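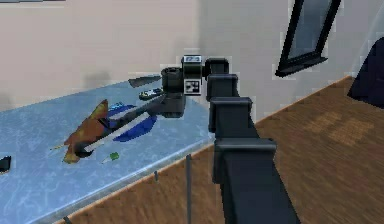
Solwood gets its arm budget, and I get a spreadsheet

August, by Cuiping Cui

Well, we got the money! Solwood signed off on 16 arms for the Stiltitden line, and I've been grinning all morning. I'd asked for 39 (dream big, right?). We're laying out the tabletop jobs in simulation first, black arm, blue table, bits and pieces everywhere, and then we order. Costetti and Hutsuliak both have quotes in, and I'm leaning Hutsuliak for the spare parts.

Comments

dmr: Did you budget for grippers separately? We forgot ours.

Pat in receiving: 16 is plenty, where would they even go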